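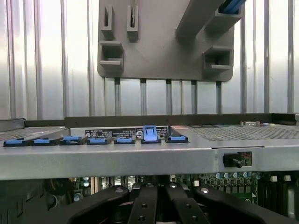
Printing a Parts Tray So a Robot Arm Can Work on a Desktop PC

Posted June 15, 2020

If you've got an arm that can pick up a foam block and drop it in a cup, you're going to want a harder job for it sooner or later. Mine is computer parts. Memory, a processor, a hard drive, a graphics card, and an old tower to go with them. I love this project and I've been boring everyone at Gakstead with it (that's our shared workshop in Gastport), so now it's your turn.

I thought the arm would be the hard part. What ate most of my evenings was the tray! An arm wants to find each part in the same place, at the same angle, every single time, and computer parts don't like standing up by themselves. So most of this page is about making a printed tray that holds them, and then getting the arm to know where the tray is. I call mine the Omov tray, for no reason you need to care about.

What you need

An arm with a two-finger gripper, bolted down to something that doesn't wobble. We use a table made of aluminum extrusion rails and it's great, you can fasten things wherever you like.

A 3D printer. Mine is small, so I printed the tray in pieces. If yours has a big bed, lucky you.

A tower you don't mind scratching. Get one from a recycler, and get the parts from there too. Please don't learn this on the computer you do your taxes on.

Calipers. Cheap ones are fine.

A wrist camera if you can manage it. You can do the whole thing without one, but teaching positions is so much nicer with it.

Step 1: Measure the parts, not the datasheet

Every part has an official size, and every part also has a sticker, a clip, or a bump of solder that isn't in the drawing. Measure the real thing. I write the numbers on masking tape and stick the tape to an antistatic bag with the part inside, which looks silly but means I never mix up two memory sticks again.

For memory you want the board thickness, the full length, and how far up the chips start, so you know how deep the slot can go before it rubs on them. For a processor you want the outline of the green part and the height of the lid. For a drive, measure it with its carrier on if you're going to use the carrier. I didn't, the first time. That was a whole night of printing.

Step 2: Draw the pockets

Draw one pocket for each part and keep them as separate models until you're happy. You'll be reprinting them, I promise, and a small pocket is done before dinner while the full tray takes all night.

Memory goes in a long slot with a raised block at each end. The blocks do the holding and the slot just keeps the bottom edge straight. I made more than one slot so the arm has somewhere to put a module down as well as somewhere to pick one up.

The processor gets a square recess with raised corners. Only corners, no walls in between! My first one had full walls and the fingers couldn't get down beside the chip. Melaniia Marchuk looked at it for maybe two seconds and said to cut the walls out, and that was the fix.

The drive stands on end in an open frame. Make this one taller than you think. A hard drive is heavy compared to everything else here and it leans.

The graphics card stands on edge in a channel down one side of the tray. Put it as far over as you can so the arm isn't reaching over it to get at the small stuff.

Give each pocket a bit of chamfer along the top edge. I use 45 degrees and make it as wide as the wall allows. It's the cheapest improvement in this whole project, and it means the arm can be a hair off and the part still slides home.

Step 3: Print test pieces first

Print only the end blocks of the memory slot, set them on a scrap board, and try the module by hand. You're looking for a fit where the part stands straight but comes out with one light pull. If you have to wiggle it, the arm will lift the entire tray, and then you get to pick parts up off the floor. (Ask Darius Barbu about the day the tray came along for the ride. He'll tell you for as long as you let him.)

Change one number at a time. I know it's tempting to change the slot width and the block height together, but then you won't know which one helped.

My printer makes slots a little tight, yours might do the opposite, so I'm not going to give you my clearance. Print three versions and keep the one that feels right.

Step 4: Fasten everything

Bolt the tray to the table. I used double-sided tape for the first week and the tray crept, a tiny bit each run, until the arm was closing its fingers on air. Bolts through the tray into the rails, snug but not so tight that the plastic bows.

Then the tower. Lay it on its side with the side panel off and the motherboard facing up, next to the tray, close enough that the arm reaches both without stretching. Clamp it or block it in so it can't slide. Check the reach by hand before you commit: move the gripper to the farthest corner of the tray, then to the farthest slot you care about inside the case. If the elbow is nearly straight at either one, shift things over now.

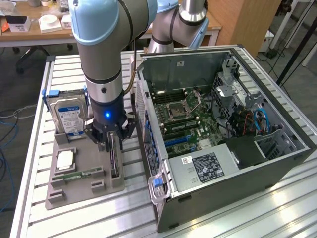

The gripper at the memory slot, with a module upright between its fingers. The open tower lies on its side next to the tray.

Step 5: Teach the positions

I store 4 points for each pocket and I've never needed more.

The first is the safe point, high over the pocket, where the arm can't hit anything. The second is the approach, straight above the part with the fingers open. The third is the grip. The fourth is the lift, straight up again until the bottom of the part clears everything near it.

Approach and lift should share the same X and Y as the grip, so the part goes up and down in a straight line. If you let the planner pick its own path out of a slot it will cut the corner, and a memory module doesn't bend. I type those in by hand instead of jogging to them.

Speed! I run 3000 mm per minute between safe points and drop to a crawl below the approach point. You could go faster up top – I did for a while – but it made me jumpy, and I like to keep a hand near the stop button and still drink my coffee.

Teach the memory slot first. It's the most forgiving part with a nice long edge to grab. Leave the processor until the end, and use a dead one. If your chip is the kind with pins, the pins will bend, so practice with something you've already given up on.

Step 6: Look through the wrist camera

Once the points are in, go pocket by pocket and look at each one from the wrist view. From the side, a finger can look perfectly lined up and be half a slot over. From the wrist you see both fingers and the part together and it's obvious.

I save one still per approach point and keep them in a folder with the program. When something starts going wrong, I drive back to that point, grab a new still, and flip between the two. Nine times out of ten I can see what moved.

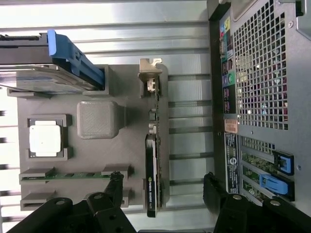
Wrist view over the tray, with the back of the tower on the right. The Quadro is standing in its channel, and the lower memory slot is empty.

Do the same pass over the tower. Cases are full of latches, tabs and sharp folded edges, and a gripper is wider than you remember when it's down inside one. I found two spots where the outside of a finger would have hit sheet metal on the way in, and all I had to do was turn the wrist around before going down.

Step 7: Run it dry, then run it for real

Run the whole program with nothing in the tray. Then run it with parts, picking each one up and putting it back in its own pocket. Don't go anywhere near the tower until that's boring. My own rule is 12 clean pick-and-returns in a row per pocket, and if one fails the count starts over. Brenda Riquelme thinks I'm too strict, but she's also the one who had to print a new drive holder.

After that, move on to the case with the power cord out of the wall. Leave it out the whole time. Start with taking a module from the tray, hovering it above its socket, and bringing it back. Lower the hover a little each run. When the bottom edge is just above the socket, stop and look at it from both ends with a flashlight.

Pushing a module all the way in takes more force than anything else here, and not every hobby arm has it. Mine gets the module standing in the socket and I press it the rest of the way with my thumb. I'm working on it.

Things that went wrong for me

The part tips when the fingers close. One finger is touching before the other, so the grip point is off to one side. Move it toward the finger that touched first.

The part sticks in the fingers when they open. Check for tape glue on the pads. Wipe them with alcohol.

Everything is off by the same amount. The tray or the arm base moved. Tighten it, re-teach one pocket, and shift the rest by the same offset instead of teaching everything over.

Only one pocket is off. Look for a crack at the base of the printed block. They're hard to see in gray plastic, so run a fingernail along the layers.

The cable snags. Run the arm through every safe point slowly and watch only the cable. I can't watch the cable and the gripper at once and I doubt you can.

Files and leftovers

My pocket models are on the shared drive at Gakstead under omov-tray-211, and if you're not a member, leave a comment and I'll send them over. The graphics card channel is drawn for the card I have, so measure yours before you print it. Huguette Charbonneau is drawing a version with a wider base for people with bigger printers, and I'll swap it in when she's finished with it, probably in August.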